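Budgeting for the second arm

Delphine Pruitt had her spreadsheet open before I'd found a chair. "Ask me about grippers first," she said. "Everyone asks about the arms, and it's the grippers that eat the money!"

She plans equipment for Trarneck, which wants robots packing snack orders at its Stororham site by June. Her first budget had one arm in it. The second went in after a long Thursday of trials (she still grins about it), and so did a line of $3,000 for spare fingers, cables and pads.

"Soft food is the test I care about," she told me. "A bottle is easy to hold. A sandwich, you squeeze it a bit too much and you've made lunch for the bin. So I buy for the sandwich, and the bottles come along for free."

She also holds back 15 percent for baskets, trays and racks, and loves shopping for them.

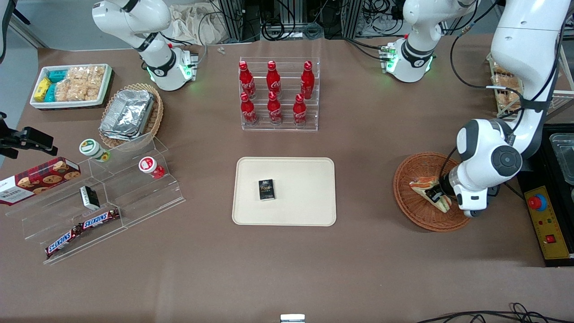

Priit Strazds would spend more slowly, and told me he'd lease both arms for 18 months before signing for anything. Pruitt has priced that too. "He might be right," she said, scrolling down happily. "I've got a tab for it."

Recent items
Lease or buy: reading the small print
Heather Tomoana on training days
What spare parts cost at Mukis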